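Pre-Use Inspection Checklist: Drastano Hand-Held Gripper Kit, Two-Unit Set, with Reviewer Comments
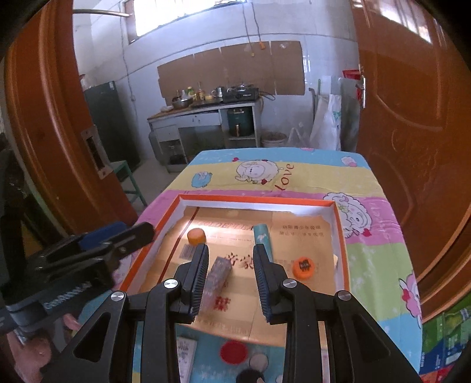
November. By Helju Venckus

Search this site Enter part number or keyword Go

Scope. The checklist applies to the two-unit Drastano kit as supplied by Hiebert, hardware revision C, evaluated over three weeks of tabletop sorting and transfer in ordinary homes. It is intended to be run before the first session of the day and again after any drop. A full pass on both units takes 14 to 20 minutes with the case already open. Comments under each item are mine unless marked DB, for Darnell Begay, who ran the second unit.

Result codes: P pass, C pass with comment, F fail, N not tested.

SECTION 1. LINKAGE

1.1 Pivot screws seated, heads flush with the link face. Result: P
Four round silver screws on the face of the linkage. Check by eye, then with the supplied driver at the lowest clutch setting. Do not apply thread locker over existing thread locker.

1.2 No lateral play at the finger base. Result: C
Hold the body and push each finger sideways with a thumb. Unit 1 had no play that could be felt. Unit 2 had slight play at the left finger base on delivery. It did not increase during the evaluation. Hiebert's service sheet gives no limit for this and should.

1.3 Outer links free of cracks, particularly at the corners of the triangular recess. Result: P
Use a side light. A molding line runs close to one corner and can be mistaken for a crack. Drag a fingernail across it; a crack will catch.

1.4 Fingers close symmetrically. Result: P
Close slowly on nothing. Both pads should arrive at the centerline together.
DB: Unit 2 lagged on the left for the first few cycles each morning. Logged, not failed.

SECTION 2. PADS

2.1 Ridges intact across the full inner face. Result: C
The ridges are fine and fill with dust and paper fiber. Clean with a dry nylon brush. Alcohol wipes left a film on one pad that took a day to wear off.

2.2 Pad bonded at all edges. Result: F on unit 2, corrected
The lower edge of one pad lifted on the second Saturday. Replaced from the spares bag. The bag holds two spares for four pads, so a household that sees regular use will be ordering more in short order.

2.3 Pads match left to right on each unit. Result: P
The kit ships with dark and blue pads. Do not mix them on one unit. The blue compound is softer and the grip will pull to one side.

SECTION 3. GRIP

3.1 Holds a smooth cylindrical cap, lying and standing. Result: P
Caps and tubes were the easiest items in the set. Approach a standing cap from above the rim.

3.2 Holds a flat round lid by its edge. Result: C
Works on lids with a rim of any depth. Thin discs lying flat on cloth could be picked only by sliding them to an edge first. On cardboard they were somewhat easier.

3.3 Holds a rectangular block at an angle. Result: P
The block turns to align with the pads as they close. Allow clearance on both sides for that turn.

3.4 Picks small pieces resting against a tray wall. Result: F
The outer face of the finger meets the wall before the pad reaches the piece. Both units, every attempt. The Ziko kit reviewed here in the spring has narrower fingertips and manages it. A buyer whose work is mostly in shallow trays should weigh this item above the others in this section.

SECTION 4. WORK AREA

4.1 Table stable, covering flat and taped at the corners. Result: C
Printed tablecloths are acceptable and were used throughout. A loose cloth will bunch under a finger during a low approach.

4.2 Tray placed so that both operators reach the middle without crossing. Result: P
Use a shallow tray. Where the tray is lined, check the liner for torn edges and press them flat. A fingertip will lift a raised edge and carry the contents with it.

4.3 Glossy surfaces turned away from the window or lamp. Result: C
Printed cardboard liners reflect strongly at some angles. Rotate the tray a quarter turn and look again.

4.4 Doors wedged or latched if the table is in or near a doorway. Result: P
A door that swings into an operator's elbow is the likeliest cause of a drop.

4.5 Stoves in adjoining rooms off, hoses and cords outside the reach of either unit. Result: P
The manual asks for this only within the same room. I extend it to any room open to the table.

SECTION 5. TWO-UNIT OPERATION

5.1 Operators agree on who enters the tray first. Result: P
Call it aloud. Finger-to-finger contact marked one link in the first week.

5.2 Free hands kept clear of the linkage when closing. Result: C
The links open outward and leave a pinch point behind the finger base. It is not labeled. Hiebert has been told.

5.3 Cycle counter read and entered. Result: P
Unit 1 closed out at 2576 cycles. Unit 2 was not read on the final day.

SECTION 6. CASE AND PAPERWORK

6.1 All parts returned to the foam. Result: P
The driver pocket is too shallow and the driver works loose in transit.

6.2 Service sheet present, revision matches hardware. Result: F
Sheet supplied was revision B. The torque table differs in two rows.

DISPOSITION

Accepted for tabletop use with open items 3.4, 5.2 and 6.2. Item 1.2 to be rechecked at 94 hours. The kit is a sound buy for sorting and transfer of items of moderate size. It is a poor fit for small pieces in walled trays until narrower fingers are offered.

COMMENTS (4)

purna_bench
Same trouble with 3.4. We lined the tray with a second layer of cardboard to raise the floor and got a few more picks out of it. Still well short of usable.

D. Begay
For 5.3, my omission. I read it after the case came back: 2,144 on unit 2, including whatever the courier's handling added.

tableside58
Does the softer pad wear faster? We are on our third set of blue and our first set of dark.

Helju Venckus
It did for us. The one that lifted under 2.2 was blue, though I would put that down to the adhesive. Keep the sets logged separately and send me the cycle counts if you have them.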